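About us

Umum is a small company for workplace interiors. We take old halls and upper floors which stand without use, and we make from them rooms where people can work, meet and eat their lunch. Our office is in Prosholm, on the upper level of a former seed store, and we have a second, smaller workshop in Graltar.

The company was started by Bindu Kandasamy, who came to Prosholm to repair the lighting in one school and stayed for the whole renovation. In the first winter she had a desk, a telephone and a ladder borrowed from the school. Today we are 19 people, among them electricians, joiners, two draughtsmen and one colleague who takes care only of ventilation.

We moved to the present building in November, after 6 years in rented rooms behind the station. The floor area is 759 square metres on two levels. We wished to keep the feeling of a hall, so we did not close the opening between the levels. A person who works upstairs can look down through the railing and call to a colleague below, and this saves us many e-mails. The ceiling we painted white, and the round lamps at the far end were chosen by all of us in a vote which took far too long.

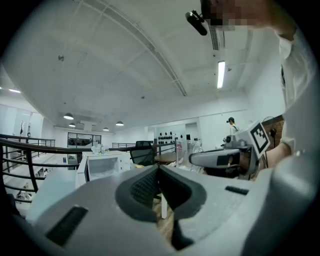
Is it not noisy to work beside an open floor?

In the mornings it can be, when the deliveries come to the lower level. We put soft panels on the walls near the desks, and for telephone calls there are 5 small rooms with doors.

Our largest work until now is the reading hall in Belmonte. The old lamps there were kept and got new wiring, and the ventilation was led along the beams so that the windows stayed free. The work was longer than we planned, but the hall was opened again on 4 Mar 2020 and we still go there each spring to check the fittings.

We prefer to visit a room before we speak about prices. Please tell us how many people will use it, at which hours, and whether the ceiling may be drilled. Old drawings are a great help to us, also when they are incomplete.

Visitors are welcome in Prosholm. The entrance is from the yard, and the stairs to the office are on the left side after the door. For the workshop in Graltar please telephone first, as the gate is often locked.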